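Peel and stick wallpaper seams lifting after one summer, do I start over?

Posted August 20, 2024 in Walls & Paint

trelta_porch
Hi all! I papered three walls of my little back room in April with a big floral from Pernness (peonies, roses, daisies, the works – I love it more than I probably should). It went up fine and the pattern lined up better than I had any right to expect. Now two of the seams are curling near the bottom, maybe because that side gets the afternoon sun. I pushed them back down with my hand and they popped up again by the next morning. I paid 89 dollars for the paper and I only have one short scrap left. Can I glue it, or am I pulling the whole thing down?
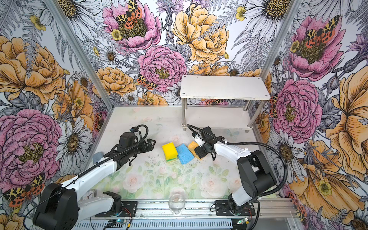
Peonies, daisies and moths on all three sides

It's over eggshell paint, if that matters. I wiped the wall first but I didn't wash it or prime it.

britis63
Don't pull it down! I had the same thing in my hallway and fixed it in an evening. Peel the loose part back a little further than it wants to go, just until you hit paper that's really stuck. Clean the wall behind it with a barely damp sponge and a drop of dish soap, then go over it again with plain water. 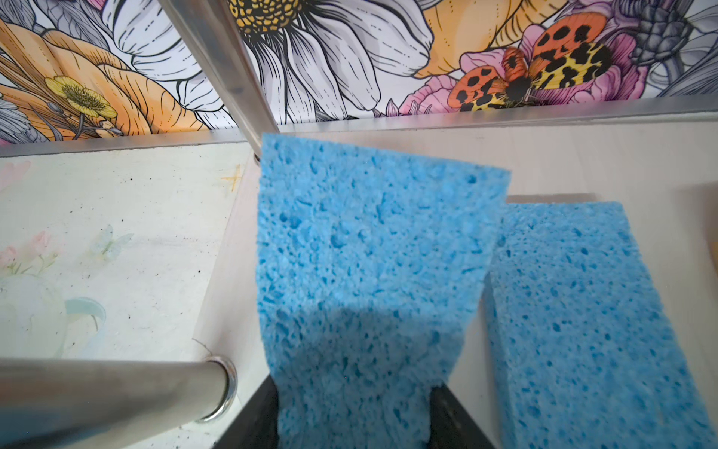 Let the wall dry overnight with the flap taped back out of the way. Painter's tape only, and put it on the plain side if you can. Next day, brush a thin line of seam adhesive on the wall, wait the time it says on the tube, press the edge down and run a seam roller over it. Light pressure, or you'll squeeze the glue out onto the flowers. I had 6 seams to do and the last ones looked way better than the first, so start somewhere behind furniture.

If the paper has shrunk and you've got a thin white line showing, a matching colored pencil on the wall hides it pretty well. Try it on your scrap first – some of these papers pick up the color and some don't.

Tsai
eggshell is your problem. mine fell off in 3 weeks. should of primed

trelta_porch
Thank you both! Britis, is the adhesive for regular vinyl paper okay, or do I need one made for peel and stick? The hardware store here only has the one kind.

britis63
Regular vinyl seam adhesive is what I used. Do a test dab on your scrap and leave it overnight before you commit.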